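Notes for recording demos with the hand-held grippers, two-handed tasks. Wrote this in a hurry after the October batch so fix whatever's wrong. Assumes you've already got both grippers paired and the recorder installed. If not, do the Pirnis setup page first and come back.

## What you need

- both hand-helds, charged
- the head camera, if the task uses it (phone task does)
- task card from the Prullmont folder
- the objects on the card, nothing else on the board
- 200 GB free on the recording machine. It will let you start with less and then die in the middle of an episode. Check first.

## Before the first take

1. Wipe the lenses. Both grippers. Fingerprints show up as a haze and you won't notice in the preview because the preview is tiny.
2. Zero the jaws. Close fully, hold, press zero, open fully, press again. Do left and right seperately. If the width readout doesn't go back to zero when you close them, do it over.
3. Sync check – tap the two grippers together gently once, where both can see it. The tap should land on the same spot in both streams. Off by a frame or two is fine, more than that restart the recorder.
4. Run the mapping pass. Slow sweep over the table, both hands, all the way to the corners. Takes under a minute. Skip it and tracking will drift and you'll lose the whole session, not just one episode.
5. Lights. Leave the table lights where they are. Same setting all session. If somebody changes them halfway, start a new session and say so in the log.

Sleeves: long sleeves okay, but keep cuffs off the cable.

## Start pose

Hands low, grippers just in from your edge of the table, jaws open. Objects in the spots on the card, give or take – we want variety in the angle, so turn the phone a bit each time. Don't line everything up square. A policy trained on neat layouts is useless the moment the phone lands crooked.

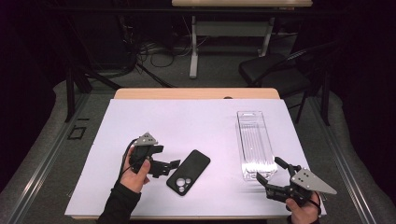 Count to two in your head with everything still, then go. The trimmer cuts on stillness, so if you're already moving when you hit record it chops the start of the reach and the episode gets binned.

Same at the end. Finish, let go, back off, hold still, stop.

## Doing the motion

Slower than you'd do it with bare hands. Maybe half speed. Doesn't need to be slow-mo though, people overdo this and then the arms look asleep on playback.

- One approach per grasp. If you miss, back off and try again cleanly, don't nibble at it.
- Leave a small pause once the jaws close, then lift.
- Keep the jaws in view of the gripper's own camera. You can't see what it sees so think about the angle of your wrist.
- Don't use your fingers. At all. If you nudge something with a knuckle the robot has no knuckle. Bin it.
- Stay inside reach. The arms on the Temel rig are shorter than yours and they don't like the far corners. If you're leaning, it's too far.
- No crossing hands. Left stays left.
- Wrist rotation, go easy. Past a quarter turn or so the solver starts looking for odd elbow positions and replay gets ugly.

For anything slippery or see-through – grip on the long sides, near the middle. Pads do the work, don't squeeze hard. Thin plastic flexes and pops out sideways and then you've got a demo of chasing it across the table. Clear stuff is also hard for the cameras, so move even slower around it and try to catch some light on the rims.

Use both hands for what both hands are for. One holds, one does the job. If the left has nothing to do, park it low and open, don't wave it about.

## Mistakes and recoveries

Two kinds.

Small slip, you fixed it with the grippers: KEEP. Tag it `recovery`. These are worth having, the robot slips too.

Drop on the floor, finger touched something, someone bumped the table, you forgot what came next: delete. Hit the discard button right then. Don't leave it for later, you won't remember wich one it was.

Don't fake recoveries. They look fake, and the timing is off.

## How many

Per layout, six good ones, then reshuffle. Swap operators after 4 layouts even if you feel fine. Tired demos are sloppy in ways that only show in training.

Last batch was 153 episodes kept. Could've been more but we lost a chunk to a jaw that hadn't been zeroed (see step 2, yes really).

## Check as you go

Every reshuffle, open the last episode and scrub through the gripper views. Look for:

- jaws visible the whole way, both sides
- object between the pads before they close, not after
- no jump in the pose trace
- width curve goes down, flat, up. If it's jagged you're fidgeting
- other gripper comes into view now and then, that's fine, it's good for the relative pose

If two in a row look bad stop and redo the mapping pass.

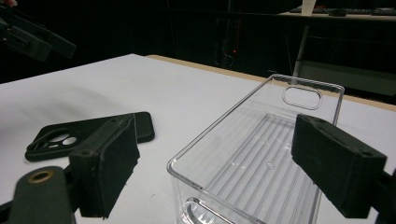 Stefanou adds that the pause after closing matters more than this page lets on, and wants a full second there on anything transparent. Replays on the rig kept lifting early when the pause was short, with the jaws only half shut. Also asks that people stop re-zeroing in the middle of a session, it shifts the widths for everything after it. Fair enough. Zero at the start, and if you have to redo it, new session.

## Upload

1. Stop the recorder. Wait for the disk light to settle before unplugging anything.
2. Name the folder task_operator_session. Lower case, no spaces. The import script chokes on spaces and doesn't tell you.
3. Fill in the log: operator, layouts done, number kept, anything weird. "Nothing weird" is an okay answer but write it.
4. Push to the Prullmont share. Run the checker. It prints a list of rejects with a reason code.
5. Rejects for `track_lost` – can sometimes be saved by rerunning with the session map. Rejects for `no_still_start` can't, just delete them.
6. Don't wipe the recording machine untill the checker has finished.

## Replay test

Pick a few episodes, different layouts. Run them open loop on the Temel arms at low speed with the table empty first, hand on the stop. Watch for elbows. If that's clean put the objects in and run again.

It won't grasp perfectly open loop, don't panic. You're only checking that the motion is reachable and the jaws open and close at sensible moments. If the arm ends up a hand's width off to one side every time it's the base offset, not your demos. Offset lives in the rig config, ask before changing it.

## Known annoyances

- Right gripper cable connector is loose. Push it in until it clicks. Tape if needed.
- Preview freezes after a long session, recording is still fine.
- Pads wear. When they get too thin to grip properly swap both sides of the pair together, then zero again (new session).
- Recorder clock drifts overnight, restart it in the morning.

To do: section on tool tasks, and the foot pedal once it works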